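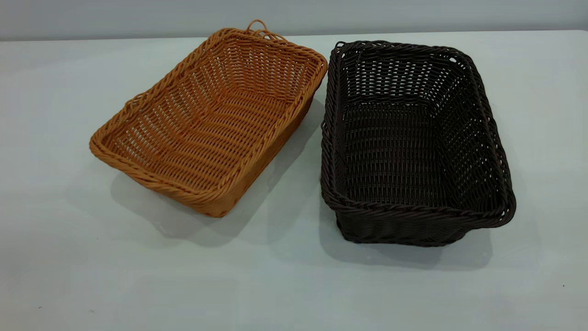
Gudby packing arm, leased from Gistden: a review after 14 weeks
By Gobnait Hanrahan

I run the packing bench at Ní Bhriain in Skerport. We make up hampers, and in the run-up to December we make up little else. There are six of us on the bench, and since the end of summer there has also been a Gudby, which is a single arm on a stand with a two-fingered grip and a camera over the table. I was asked to write down what I think of it for the trade newsletter, and the office has agreed not to touch the wording.

You should know I voted against it. I have tried to be fair all the same.

What it is meant to do

The sales sheet says "flexible packing for small teams". For us that means two jobs. The first is laying out: taking a basket from the stack and setting it on the table ready for filling. The second is filling, with jars, tins, boxed biscuits and the like, from trays that one of us has already loaded. It can't do bottles to a standard I would put my name to. It can't do shredded paper at all. Ribbon and cellophane were never on offer.

We use two baskets for most of the range, a tan one and a very dark brown one. They're close in size, both woven, with a twisted braid along the rim. The tan is shallower and splays out more at the sides. The dark is a bit deeper. A new starter on the bench is told this once and then gets on with it.

Setting up

Gistden sent Signe Isaksson to install it and she was very good. She was patient with us, she knew the machine properly, and when she didn't know something she said so and rang somebody. She was booked for two days and stayed four. We weren't charged for the extra, but we did lose the use of half the bench, and the leaflet doesn't have a line for that.

Most of those four days went on baskets. The weave on ours has little gaps all through it and you can see the table through the tan one, and the camera kept making up its mind that the floor of the basket was further down than it is. Jars were let go of too high or pushed down too hard. Then there was the handle. The tan basket has a small loop standing up at the end, and the arm would close on that in place of the rim and come away with the whole thing hanging crooked. Signe cured that by having us stack them all facing one way. So it is cured, in the sense that one of us now faces all the baskets one way.

The dark ones gave different trouble. With the strip light straight overhead the braid shines and the inside goes to nothing, and the camera didn't like it. We moved the light. I now work in a slightly dimmer spot than I did before, and I have said so in writing.

How it gets on

Laying out is the better half. If the stack is straight, it puts down a basket, and another beside it, and leaves a gap between them that I'd call sensible. It isn't fussy about getting them square. One will sit at a slant and the next one nearly straight, and it copes with either when it comes to filling. I had expected it to sulk over that and it didn't. Credit where due.

It doesn't always manage to take only one basket. They nest, as baskets do, and two stuck together look like one to it. A person feels the weight and gives them a shake. The Gudby carries the pair over, puts them down, fills the top one and is quite content. We found out about this from a customer, who had a hamper with a spare basket under it and was kind enough to think it was a present.

Filling is slow. There's no other word. Orla Ó Dubhghaill has packed here longer than I have, and she will do a hamper and have the next one started while the arm is still turning a tin to find the label. The answer from Gistden is that the arm doesn't stop for tea. True, but it does stop. It stops when a tray is empty, when a tray is put down the wrong way round, when a sleeve goes under the camera, and on one bad morning it stopped and stayed stopped until past eleven with a message that told us to see the message log.

It hasn't broken anything I can blame on it for certain. A jar of chutney went on the floor in the second week, but the table had been knocked.

What it has changed for us

This is the part the sales sheet calls "freeing up your people", and I'd like to know who wrote that and whether they have ever been freed up.

No jobs have gone. I'll put that first as it was what we were all afraid of, and management gave its word and has kept it so far. But the jobs are different. Before, each of us packed a hamper from bare basket to bow, and you signed the card that went in it. Now two of us spend the shift feeding trays, one watches the machine, and the rest do the finishing. Sorcha Ó Súilleabháin took on the watching as she is the youngest and was thought to be good with screens. She tells me it's the most tired she has ever been at work. There is nothing to do for long stretches and she can't look away. She asked for it to be shared out by the hour, and it is now, and I would tell anyone getting one of these to do that from the start.

Lifting is down. Stacks of baskets are light but awkward, and reaching up for them all day gets you in the shoulder. Orla's shoulder is better than it was last autumn. She puts it down to the arm doing the laying out and I have no reason to doubt her. If I were selling the thing I would talk about shoulders and leave out the rest.

Talk is down as well. We used to face one another across the bench. The stand has gone in the middle, and the guard rail with it, so now you've got three on one side and three on the other and you have to raise your voice. I mentioned this at the review meeting and it was written down as "layout".

And the cards aren't signed any more. It was felt that no one person had packed the hamper. I see the logic and I don't like it.

Cost

We pay 951 euro a month, on a lease with a minimum term of six months. That covers the arm, the stand, the camera and help by phone. It does not cover the second grip, which we were told we might want for tins and did want. Muireann Moynihan in the office has the sums and says it comes out level if you count December and behind if you don't. She also says that she had to guess at the hours spent facing baskets and loading trays, as we never used to do those as separate jobs and there was nothing to compare them with. I'd be wary of any firm that shows you a neat figure here.

Phone help is decent up to five o'clock. We pack until seven from November on.

Would I have it again

For laying out only, at a lower price, on a bench big enough that it could stand at the end, I might. The arm is well made and quiet, and it handles a woven basket more gently than I thought it would. There isn't a mark on the braid of any that I've checked, tan or dark.

For filling, no. If your goods come in plain cartons and go into plain cartons, your answer may well be different, and you should ask Gistden to bring one round and run it on your own stock for a full shift with your own people loading it. Ask them to do your awkward items. We were shown ours working on square boxes in a white tub and we should have sent them out to the van for a basket.

The minimum term is up in the new year. Muireann wants to renew, Sorcha doesn't, Orla says keep it for her shoulder. I have asked that all six of us be in the room when it is decided, and that we move the stand before then whatever happens.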